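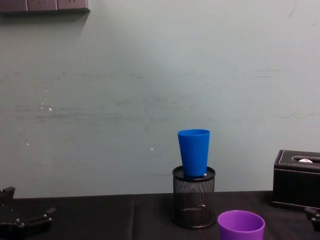

Read the last page first, Da-eun Shin told me, and you'll never skip a colophon again. She was right! I'd been closing novels too early for years, missing that little paragraph on who cut the type, where the paper came from and, if you're lucky, what the designer was grumpy about.

## The Page After the End

My favorite this season is in Jozefína Hájek's *Kultar*, a slim, strange ghost story from Protora. The colophon admits that the italic was swapped in February, a week before press, and that the author cried (happily, it says). Then comes the print run, 1,329 copies, spelled out in words that fill two whole lines. 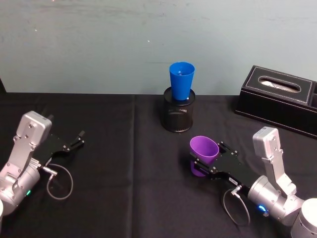
*Black cloth against a pale wall.*

Jae-hoon Hyun writes his as letters to the reader. I've read nine of them now, and the one in *Woo* is practically a short story, with a runaway delivery van and a typeface named for somebody's aunt. I love it more than chapter 16, and chapter 16 has the shipwreck. Orkinier is reissuing it in paperback this fall, colophon included.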